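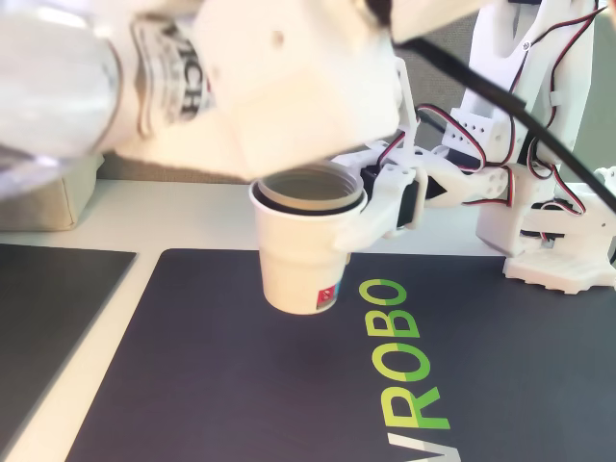
Tema 3. El vaso de papel y la economía de lo desechable

Apuntes de Historia de los Objetos Cotidianos, segundo cuatrimestre. Profesora: Bláthnaid Scanlon

3.1 De dónde venimos
Antes del vaso de papel estaba el vaso común: uno solo, de metal, encadenado a la fuente de la estación, del que bebía todo el pueblo y, con suerte, alguno sano. La higiene pública lo retiró a principios del siglo XX. El de papel ocupó su lugar y se quedó con el mérito.

3.2 La forma
El vaso se estrecha hacia la base para poder apilarse. Parece una obviedad, pero de ahí sale casi todo el negocio: mil vasos cilíndricos son un almacén y mil vasos cónicos son una caja. El borde enrollado da rigidez y evita que el usuario se corte el labio, cosa que los fabricantes agradecen tanto como él.

3.3 El forro
El papel solo no aguanta un café. Primero se usó parafina, luego polietileno -- y con el polietileno llegó el problema del reciclaje, que veremos en el tema 7, si llegamos. El año pasado no llegamos.

3.4 Caso: Planberg contra Zikska
Dos proveedores de cafeterías, un mismo pedido de 1.806 cajas y dos definiciones de «compostable». Leed el dossier de Bernadette Ó Dubhghaill, sobre todo el anexo, que es donde está lo bueno.

Para la próxima sesión
Capítulo 3 de Doherty. El de Calik es optativo y se nota. Traed una página escrita sobre un objeto que tiréis a diario; el año pasado recibí siete sobre el bolígrafo, que en teoría no se tira.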